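3.2 Collecting demonstrations

All demonstrations were given by remote control in the simulated kitchen, with the operator's hands driving both robot hands at once. Our operators were 14 people, 6 of whom had never steered a robot before and, for the first session at least, were in no hurry to do so again. Each was asked to bring the orange object to the chopping board with the right hand. The left hand had no duties, a freedom it did not always use wisely.

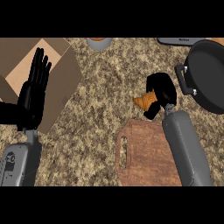

Figure 3. Both hands during a right-handed demonstration.

We kept 100 demonstrations for training. The rest were dropped, mostly for long pauses – people stop to think, and a policy trained on thinking learns to stand very still. Rigoberto Ñahui trimmed the remaining pauses by hand, a job he has asked us not to describe as automatic. Grasps were left exactly as given, clumsy ones included, as the Gikness baseline in Section 4 was trained on the same untidy material.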